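# Report of a visit to the Skatwood studios, Mudham

The members' group was invited to tour the Skatwood studios ahead of the new series of *Flistier*, the residential competition in which 14 contestants share a converted grain store for the length of the run. Glenys Ackroyd led the party. Chidubem Okonkwo, production manager, received us at the main gate and remained with us throughout the morning.

The house set stands on Stage 2. It has been rebuilt for this series, and the kitchen has been moved to the garden side so that the dining table can be seen from the gallery without a second camera crew. Mr Okonkwo explained that the former layout had caused long delays on eviction nights. The bedrooms are now on one level. Members were asked not to photograph the diary room, and we have respected that request.

From the house we were taken to the gallery, where Halima Babalola described the working day. Loggers sit in shifts and note every conversation of interest against the clock. A week of filming yields 300 hours of material, of which five are broadcast. Several members asked how disputes over editing are settled. Ms Babalola replied that the series editor has the final say, and that contestants may see their own footage after the last programme.

The studio audience seating holds 275. Tickets for the opening night are issued by ballot, and 140 have been set aside for residents of Mudham. Applications close in November. Parking on the site is limited to 30 spaces, and visitors are advised to use the bus from the station.

Lunch was taken in the Obi canteen, where Dimas Saragih spoke on the tasks department. He was not able to disclose any task planned for the new series. He did confirm that the weekly shopping budget will again depend on the result, and that the public vote will open on the second Sunday. 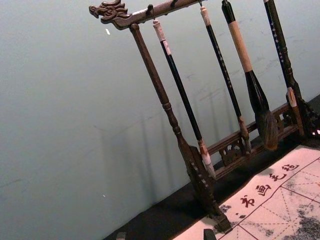
Mudham, Fri 13 March

The afternoon was given to the property store and to questions. Eugeniusz Wysocka, who has charge of the store, outlined how items are hired, labelled and returned between series. Furniture used in the house is checked each night for damage. Larger pieces are sold when a series ends, and a list is sent to the local schools first.

Members wishing to join the next visit should give their names to Mrs Ackroyd. Sensible shoes are required on the stage floor, and telephones must be left at reception.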